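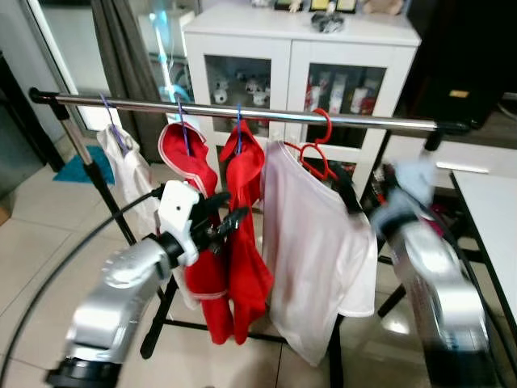
*Fig. 1. A T-shirt and other garments on a clothes rail.*

## Unit 7: Who Gets to Say Yes? Permits, Ports and the County Council

Reading for this unit: Tapley, the chapter on Deltness. Skip her appendix unless you enjoy tonnage tables.

Most land-use fights get covered as a contest between people who love jobs and people who love herons. Keep your eye on the permit. Somebody has to sign it, and the rest is noise aimed at that person.

**The Deltness case**

- Rilleo, a shipping firm, applied to build a bulk terminal on the north shore.
- The county council had the final vote. Under the county code it was acting as a judge on this one, so members weren't supposed to discuss it with anyone outside the hearing. They found this very hard.
- Councilman Lim gave a radio interview in favor before the hearing opened. He later said he had been speaking "as a neighbor."
- The hearing ran well past midnight – 141 people signed up to speak, and 34 were still in the room when their names came up.

**Legislative vs. quasi-judicial**

When a council passes a zoning law, members can be lobbied, flattered and yelled at in the grocery store. When the same members rule on one applicant's permit, they are bound by the record. Same chairs, same microphones, different rules. Private contacts about the case are called *ex parte*, and they generally have to be disclosed.

Maureen Tapley argues that Lim should have stepped aside. Her critics reply that in a town the size of Deltness you'd soon run out of council. Both have a point, and I will not be telling you which one I grade toward.

**Lavia, for contrast**

Lavia handed its permits to a hired hearing examiner. Complaints about bias dropped. Complaints about "some lawyer we never voted for" took their place.

**For section**

Come with one page on whether Lim's interview tainted the vote. Quote the county code, pp. 61 and following. Quoting your uncle is allowed once. Drafts of the longer paper are due in May, before I leave town.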